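Bustos Water Quality Laboratory
Notebook entry, 28 November 2023

Subject: Cerier River samples, preparation of the record for the discharge complaint

The second set of river samples was logged this morning. Four bottles came from the Cerier below the Rikell outfall, and a control was taken upstream at the Clokus bridge. All seals were intact on receipt. Bottle 3 carried a smudged label, and its number was confirmed against the field sheet before opening.

Conductivity at the outfall was 639 microsiemens per centimeter. The August reading at the same point is in the previous notebook and should be copied into the comparison table before the file goes to counsel.

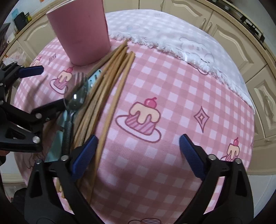 Chopsticks on the pink checked tablecloth.

The meter was calibrated before and after the run. Sample volume was 50 mL throughout. Filters from the outfall bottles clogged early and were changed once. The used filters have been kept in labeled dishes in the cold room and are not to be discarded while the complaint is open.

Counsel has asked whether the permit limit applies at the pipe or at the edge of the mixing zone. The laboratory takes no position on this question. Distances from the pipe will be reported as measured in the field.

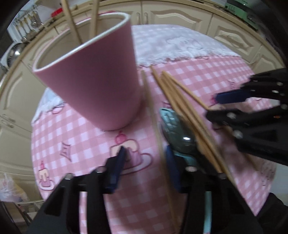

Pink cup with two chopsticks, cake print on the cloth.

The settling tank at Rikell is listed in the permit at about 3000 gallons. Staff are to cite the permit page for this figure, as the laboratory has not measured the tank.

Outstanding: nitrate on bottles 2 and 4; duplicate on the control; signed custody form from the field team.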